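Nunda House Residents' Association
Minutes of the regular meeting, Sep 7, 2021
Ground floor lounge, 7:00 p.m.

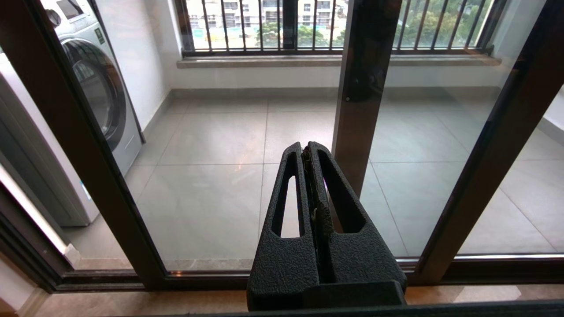 Present: four board members, the building manager, and residents from both wings. The chair opened the meeting and confirmed a quorum. Apologies were received from the Jevthorpe Road wing representative.

1. Minutes of the last meeting

The minutes of the April meeting were read and approved with one correction. Under item 5, "side gate" should read "rear gate." There was no meeting over the summer.

2. Matters arising

Rear gate latch: replaced, no further complaints.
Bike room: two bikes remain untagged. The manager will post a final notice and remove them at the end of the month.
Hall lights, second floor: still on the old timer. Carried over.

3. Sliding glass doors

Most of the meeting was spent on this item. The manager reported that he had received a number of complaints about the sliding doors being stiff, noisy, or hard to lock. He has looked at the lounge door and at several of the apartment doors. All are the same type, with bronze-brown frames and a metal track running along the bottom, and they date from the original construction.

The manager said that in most of the apartments he visited, the trouble was dirt in the track. Grit and pet hair collect in the channel and the rollers ride over it. In two apartments the rollers are worn flat and will have to be replaced.

A resident asked whether spray oil could be used on the track. The manager advised against it. Oil holds dust and the door is worse again within weeks. He recommended vacuuming the track with a narrow nozzle, going over it with an old toothbrush and warm water with a little dish soap, and drying it with a rag. If the door still drags after that, a dry silicone spray may be used sparingly.

The manager also asked residents not to adjust the roller screws themselves. One door was raised too far on one side last winter and no longer met the latch.

Marble thresholds: a resident on the third floor asked about dull spots on the threshold inside her door. The manager said vinegar and bathroom cleaners will etch marble and should be kept away from it. Plain water or a stone cleaner is enough. It was asked whether the association would pay to have thresholds polished. The chair said the thresholds are inside the apartments and are the owner's responsibility under the bylaws. The lounge threshold belongs to the association and can be looked at with the other floor work next year.

Quotes: two quotes were received for servicing the doors.

Cassim Door and Glass: $45 per door for cleaning, roller adjustment, and a check of the lock. Parts extra.
Gasurard Building Services: a flat $2,000 for the whole building, parts extra, all work to be done in one visit.

There was discussion of which was the better value. Several residents said their doors work well and they did not want to pay for service they did not need. Others felt that the whole building should be done together while somebody was on site. The manager pointed out that the flat price depends on access to every apartment on the same day, and that access was a problem when the smoke alarms were tested.

Motion: to accept the Cassim quote, with each owner to sign up and pay individually, and the association to pay for the lounge door. Seconded and carried. Two opposed.

The manager will put a sign-up sheet by the mailboxes. Residents who sign up should clear furniture and plants from the inside of the door before the visit and take down any curtains that reach the floor.

4. Balcony drains

Residents are reminded to keep leaves out of the drains. Water backing up on a balcony runs to the door track first. The manager will check the drains on the north side before the rains start.

5. Lounge bookings

The booking calendar has moved from the notice board to the manager's office. The cleaning deposit is unchanged. It was agreed that anyone using the lounge in the evening must lock the sliding door as well as the hall door before leaving.

6. Other business

A resident asked for a second recycling bin near the loading area. The manager will find out the cost.

A complaint about music from the terrace was noted. Quiet hours will be posted again in the elevator.

The chair adjourned the meeting at 8:25 p.m. The date of the next meeting will be posted in the lobby.

Action list

Manager: sign-up sheet, confirmation to Cassim, roller parts for the two apartments (owners to be billed), balcony drains, bin cost, bike room notice.
Chair: letter to Gasurard declining the quote.
Secretary: corrected April minutes to the file, quiet hours notice.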